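4.3 Setting Up the Viewing Monitor

This section covers installation and picture adjustment of the Dekar wall monitor in a teaching or review room. Wiring to the Sesten switch box is covered in Section 3.

CAUTION: The monitor weighs 18 kg. Two people are required to lift it onto the bracket.

1. Fix the bracket to the wall and tighten all bolts by hand.
2. Hang the monitor on the bracket and slide the locking bar to the right until it clicks.
3. Connect the signal cable to INPUT 1. Leave 200 mm of slack behind the panel.
4. Switch on the monitor and wait 5 minutes before making any adjustment.
5. Press MENU and select Picture > Manual.
6. Set Brightness to the lowest value at which dark gray can still be told apart from black.
7. Set Color Tone to Neutral. Do not use Vivid – it pushes pinks and reds toward orange.
8. Display a still with a lit center and dark edges, and check it from the back row of seats.

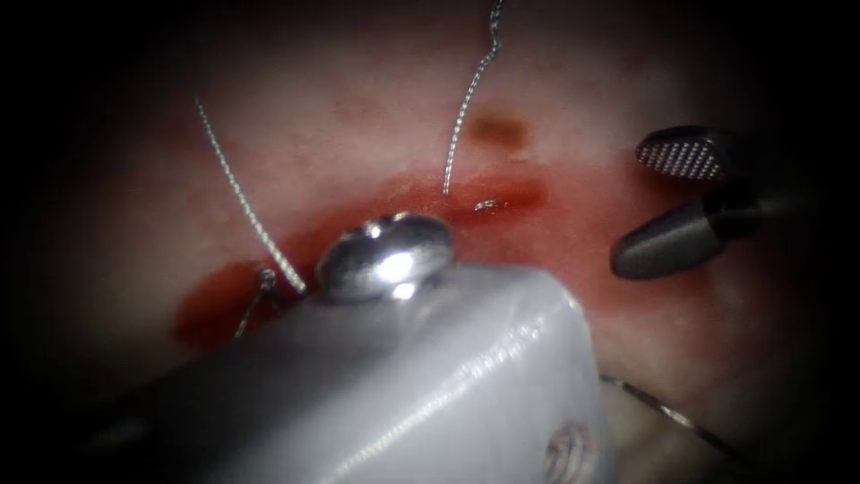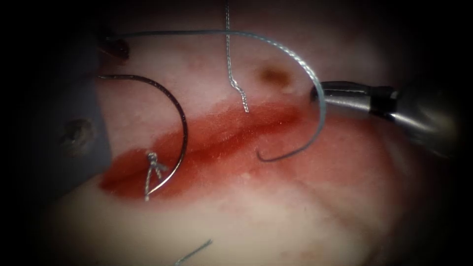
Figure 4-6. Stills with pale tissue and deep shadow at the sides. Both also contain saturated red.

9. If highlights look flat or gray, lower Contrast one step at a time.
10. Select Save As and store the settings under a room name.

NOTE: Settings that have not been saved are lost when the input is changed.

NOTE: Room lighting affects the result. Repeat steps 6 to 9 with the blinds closed if the room is used both ways, and store the second set under its own name.

4.3.1 Routine Check

Repeat step 8 every 2000 operating hours. The hour counter is found under MENU > Status. Clean the panel with a dry cloth only. Do not spray liquid on the screen or into the vents.

If the picture flickers after cleaning, reseat the signal cable at both ends before calling for service.

Section revised 15 July 2025, Bo-ram Byun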